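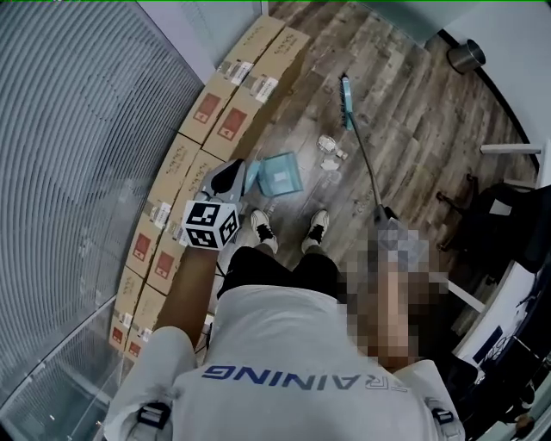
The indoor walking group in Hesgate will start its new season in March, and this year it moves to the old Stubbs hall near the station. The hall is open from 7 a.m., and members can walk as many laps as they like before work. Last winter 1,079 people signed up in Hesgate and Sarbridge together, and the organizers expect more this time. No special clothes are needed: a T-shirt, black pants and a pair of laced shoes, like the white ones in the photo, are enough for all the sessions. Shoes with spikes or heels are not allowed on the floor.

One lap of the hall is 400 feet, so a person who walks for 30 minutes can cover more than a mile without hurry. There is a slow lane on the inner side - it is meant for those who come back after an illness or who walk with a stick. Children may join if an adult walks with them.

The season card is sold at the Vornis sports store and at the Sarbridge library. The price stays the same as last year. People who bought a card for the canceled autumn walks can use it now, but they should bring it to the front desk on their first visit to get a new stamp.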